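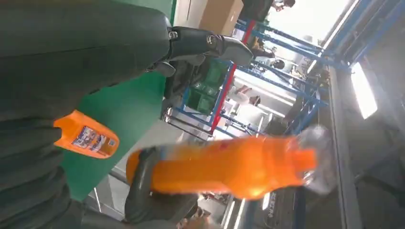
Stistardのレンタルで借りてるSitonの両腕ハンドセット「Ustus」、やっと触れたので忘れないうちに連投。買うかどうか迷ってる人むけ。見た目で言うと指が関節ごとに分かれてて、ピボットのボルトが外に出てる。ここ好き。オレンジのボトルに指がぐるっと巻きつく持ち方ができるのは、うちで使ってる二本爪だと無理なやつ。

先に立場を書いとく。Siton社とは関係なし。レンタル代はNørgaard(職場です)持ち。やりたいのは詰め替えボトルの取り出しと受け渡し。それ以外の用途は見てないので聞かれても答えられない、すまん

選んだ理由。今までの二本爪、平たい箱はいいけど丸いものが逃げる。吸盤はボトルの肩のとこで漏れる。で多指。値段みて一回閉じて、レンタルあるのに気づいてまた開いた

届いたのが火曜の午前。梱包はまあ普通。開梱してアームに付けて、最初の動作が出るまで6時間かかった。カタログの「当日稼働」はぎりぎり嘘ではない。昼抜いたけど

6時間の内訳がもったいない。機械の取り付けはすぐ終わった。ほとんどが通信の設定。ファームの版と手順書の版が合ってなくて、画面にあるはずのメニューがない。これStistardの人(Roy Catterallさん)に電話したらすぐ新しい手順書が送られてきた。最初からそれ入れといて……

サポート自体はかなりいいです。Roy Catterallさん、ログ送ると読んでから電話くれる。「再起動しましたか」から始まらない。これだけで借りた価値あるまである

あと付属のケーブルが長さ足りない。うちはアームの台が作業台から離れてるので延長買った。別売りの純正は納期が読めないと言われて、汎用でしのいでる。保証的にどうかは確認中

ソフトの話。把持パターンは最初から11種入ってる。包む、つまむ、引っかける、とか。名前が英語の略号だけで、慣れるまで紙に書いて貼ってた。なお実際に使うのは2種。残りはたぶん一生触らない

パターン編集の画面、重い。指一本の角度を変えるたびに3Dの表示を作り直してるっぽくて待たされる。表示を切ると普通に動く。表示切るボタンが設定の奥。なんで

ティーチングは手で指を曲げて覚えさせる方式と、数字で打つ方式。前者が楽しい。後者が確実。手で曲げると毎回すこし違う形で覚えるので、本番用は結局数字で打ち直しました
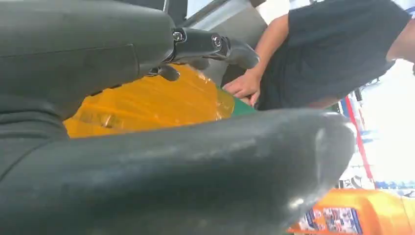

受け渡し試験のほうが自分としては本命。人とハンドで同じボトルを同時に持つ瞬間が必ずあって、そのとき引っぱり合いになるとこわい。うちの担当は緑のキャップ側、首のあたりをつかんでもらうことにした。胴は横に寝かせてハンド側。これだと指と指がぶつかりにくいし、腕を奥まで入れなくていい。手順書の推奨は縦渡しだけど、うちは横でいきます

離すタイミングは「引っぱりを感じたら開く」設定がある。感度のスライダー、初期値だと鈍い。ぐいっと引かないと離してくれなくて、綱引きになる。上げると今度は触っただけで開きたがる。真ん中よりちょい上で落ち着いた。これはワークの重さで変わるから自分で探すしかなさそう

同僚のTeófilo Pumaに渡す役を頼んだら、「犬からボールもらうときの感じ」と言われた。わかる。離す気はあるんだけど一拍おく

力の話も。握りの強さは段階で選ぶ式。やわらかいボトルだと強めはへこむと思ったほうがいい。弱めにすると持ち上げの途中で回る。指先パッドを貼りかえたら弱めでもいけるようになったので、パッドは最初からオプションの柔らかいほうを頼むべき。標準のは硬い。これ見積もりの段階で言ってほしかった

透けてるボトルは別の難しさがあって、位置の認識が安定しない。光が抜けると輪郭がとれない。ハンドのせいじゃないのでUstusの点数は下げないけど、「セットで全部できます」みたいな宣伝はちょっとなあと思う。窓側から光入る時間帯はブラインド下ろしてやってます

そうだ音。静か。二本爪のエアの音に慣れてたので、動いてるのに気づかないことがある。安全的には良くない気もする。うちは動作中にランプつけるようにした

速さ。カタログの数値は指単体のやつで、腕ごと動かすと当然そんなに出ない。ここ勘違いしてる記事いくつか見かけた。腕の加速を上げるとボトルが指の中でずれるので、結局腕のほうを抑えることになる。ハンドが遅いというより持ち方に上限がある感じ

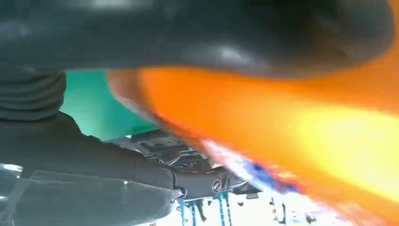

で、そのずれ対策。中指にあたる指を深めに入れて、親指側は軽く添えるだけにすると回りにくくなった。全部の指で均等に握るのがいちばんだめ。直感に反するけど。把持パターンをコピーして数字いじるだけなので、興味ある人は試してみて

連続で動かしたのはほぼ40分まで。それ以上はまだ。途中で警告は出てない。温度の表示があるのに単位が書いてないのは直してほしい(摂氏だと思うけど、思うけどじゃ困る)

ログの話もする。指ごとの電流が全部残る。CSVで落とせる。えらい。ただ時刻がハンド側の時計で、電源入れるたびにリセットされる。アームのログと突き合わせるのに毎回手で合わせてて地味につらい。Roy Catterallさんに言ったら要望に上げてくれるそうです

メンテ。ピボットのねじは普通の工具で回るので、増し締めは自分でてきる。指一本だけの交換も可、と書いてある。まだやってない。予備の指は借りるときに付けられるけど、付けなかったら後から追加に手数料かかる。付けとけ

掃除がめんどい。関節のすきまにほこりが入る。うちは倉庫とつながってる場所なので段ボールの粉が舞ってて、拭いてもすぐ。エアで吹くのは手順書で禁止。綿棒です。夕方に綿棒持って指の間をこすってる大人がいます

液体。防滴の表記はあるけど防水じゃない。中身がこぼれたときのことを考えて、試験中は空か、キャップをきっちり閉めたものだけにしてる。ここはStistardにも念押しされた。液かぶりはレンタルの補償対象外。契約書の後ろのほうに小さく書いてある

あと指の本数ぶん設定項目があるってことを甘く見てた。二本爪は開く閉じるしかなかったのに、急に楽器みたいになる。Teófilo Pumaは楽しそう。自分はまだ楽しいまで行ってない

教育コストの話でもある。うちの現場で触れるのが今のところ自分とTeófilo Pumaだけ。交代の人に教えるなら、把持パターンは全部ロックして、選ぶボタンだけ見せる運用になると思う。そういう簡易画面、標準では無い。自作した。へたくそだけど動く

比べてほしいと言われたので。二本爪と比べて良い:丸いもの、持ち替え、人に渡すとき。悪い:値段、設定の量、掃除。同じ箱ばっかり運ぶ現場なら絶対いらない。混ざってる現場なら借りてみる価値はある。買う価値はまだわからん

質問きてたやつ、まとめて返します

Q的なやつ「片手だけでも借りれる?」→借りれる。ただ両腕セットのほうが治具とか込みなので、単品で足してくと割高になるっぽい。見積もり両方とって

「袋ものは?」→やってない。パウチは興味あるけど今回の契約期間では無理。やったら書く

「他社のアームに付く?」→フランジの規格が合えば付く。うちは手持ちのアームに付けた。通信のほうが問題で、対応表に載ってない機種は自己責任。対応表はSitonのサイトの下のほう、めちゃ探しにくい

「関節に手袋かぶせたらほこり平気?」→考えた。専用カバーは別売りであるらしい。触った人いたら教えてほしい。指先の感度が変わりそうで頼むの迷ってる

「Stistard以外でも借りれる?」→知らないです。うちは前から付き合いあったので他を見てない。そこは比較になってなくて申し訳ない
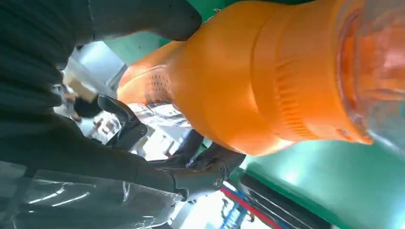 借りる前に確認しとくこと(自分用メモそのまま)

・手順書とファームの版が同じか。届いた時点で聞く。聞かないと自分みたいになる

・ケーブルの長さ。台からコントローラまでちゃんと測る。たるみの分も

・柔らかいほうの指先パッド。標準と両方入れてもらう

・予備の指。最初に付ける

・液かぶりの補償。契約書の後ろまで読む

・受け渡しをやるなら安全の人を先に呼ぶ。うちは後から呼んで、床の線を引きなおすとこからになった。これは完全に自分の段取りミス

・置き場所。ケースがでかい。通路に置いて怒られしまた

あと返却。元箱と緩衝材は全部とっておくこと、と契約にある。捨てかけた。あぶない

それと延長したいときは早めに連絡。在庫が少ないらしくて、次の予約が入ってると延ばせない。うちはいま返事待ち。延びたらカバー付けた状態も試したいし、透けボトルの照明もちゃんとやり直したい

現時点の評価。ハンド本体はかなり好き。編集ソフトは修正待ち。レンタルの対応は満足。合計すると「6月にもう一回借りたい、買うのはそのあと考える」です。上にはそう報告した。値段のとこで黙られた

把持パターンの数字がほしいという人、会社に出していいか確認してから。出せるならこの下にぶら下げます。だめなら考え方だけ書く

とりあえず綿棒買いに行ってくる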